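Bullus-Buds is a set of two-armed teleoperation recordings in which a robot sorts earbuds and their charging cases. If you have ever hunted for one small white thing on a pale table, you already know most of the problem.
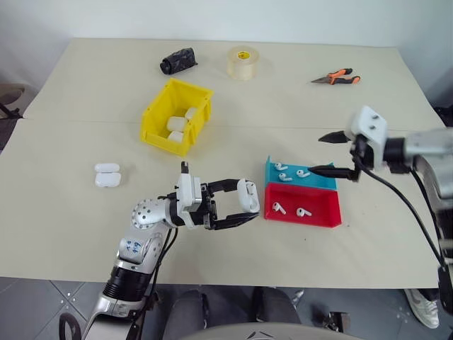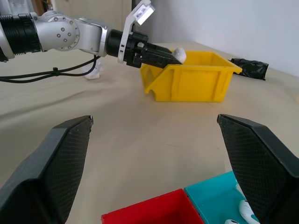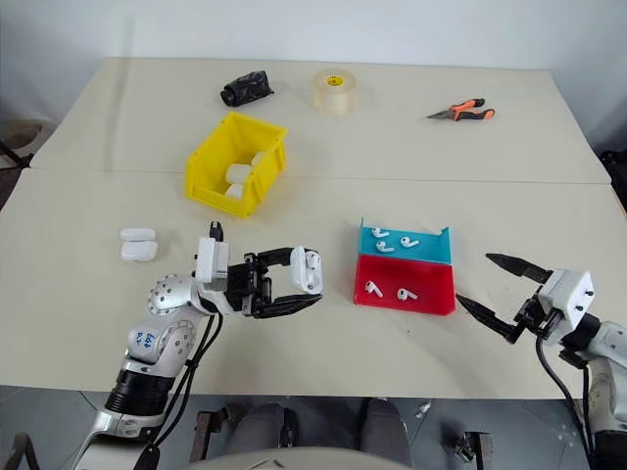

*Stills from the sorting task: head camera (first and third), wrist camera (second).*

## What's in it

- 3,523 episodes, of which 600 are held out for testing
- 77 episodes marked `fumble`, kept on purpose
- One head camera and one on each wrist
- Joint positions and gripper openings for both arms
- A one-line instruction per episode, in English

The instructions were written by Piyumi Bandara and Edin Hodžić, who did not agree on whether a charging case is a "case", a "box" or a "pebble". All three words are in there. We tried to tidy this up in January and gave up by lunch.

## The task

Cases go in the yellow bin, loose earbuds go in the trays. Either arm may do either job. Operators were told to take whichever route felt natural, and what feels natural to Rawiri Kingi is passing everything from one hand to the other first. His episodes run long. Filter on `operator: rk` if your patience or your disk is limited.

Tape, pliers and other odds and ends are distractors. They have no label and no correct place, and a policy that picks up the pliers should be scored as a failure, however good the grasp.

## Known problems

- Glossy white cases catch the light. Depth estimates on them are best treated as gossip.
- The wrist views lose sight of an earbud just before the fingers close, when you would most like to see it.
- Bins and trays move between sessions. We wrote down the positions for the first 200 episodes and then our enthusiasm ran out.
- Left and right earbuds are not told apart. Mizanur Weerasinghe has views on this and an open issue to put them in.
- Timestamps from the Altby logger drift a little over long sessions. Run `fix_clock.py` before lining up the arms with the video - yes, every time.

## Not suitable for

Learning to put earbuds into cases. We recorded a few attempts and they are not in the release, out of kindness to Bevan Nepia.

## Layout

```
bullus-buds/
 train/
 test/
 fumble/
 tools/fix_clock.py
 instructions.csv
```

`fumble/` holds links to episodes in `train/`, so don't count them twice.

Questions to the Milix issue tracker, please. Piyumi reads it most mornings.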